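Wrist camera on the Pellus cell, sorted

Friday, October 15, 2021

I spent most of this week on the simulated copy of the Pellus cell. The real arm is still in its crate until January, so the setup work is all in software for now.

The job was the wrist view. I wanted both fingers in it and as much tabletop as possible past them. I started with the camera offset at 225 mm and ended up at 191. Shadow map is at 2000, and the edges are still blocky - I'll live with that for now.
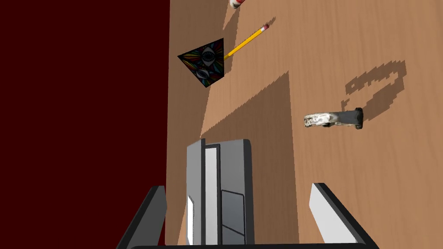

Wrist view in the sim, with the pyramid and pencil at upper left.

Next is the gripper's own shadow. It covers a lot of the middle of the table, and I want to try a second light on the Plarau side at 40 percent. After that I'll save the settings and go back over the finger joint limits, which I set in a hurry.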